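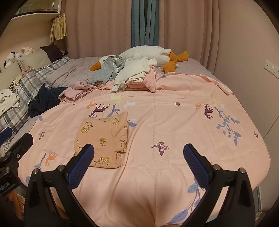 Trouble with the left finger

So, the laundry folding work hit a snag in November, and since a few of you have been asking, I'd better own up. We lost 40 folds in one evening to a loose screw.

I was doing clothes on the bed with the hand-held gripper, small things first – underwear, then on to the shirts. Everything felt fine in my hand. Then Fouad Shehata went through the recordings and asked why the gripper kept "closing" on a waistband without the cloth moving at all. I blamed the duvet (it's soft, things sink into it!) and carried on for another hour, which I'm still a bit embarrassed about.

It was the finger. One of the silver screws on the left side had backed out just enough to let the blue pad tilt, so the two pads met at the top and left a gap at the tips. Thick cotton still got pinched. Thin stuff slid right out.

Senga Morrison tightened it and put a dab of threadlocker on all the finger screws, and we've thrown out that evening's folds. The other 700 look good so far, though Fouad is still checking the last 2 batches.

If you've got one of our grippers at home, please close it on a strip of paper before you start and give the paper a tug. If it slips, stop and write to Senga.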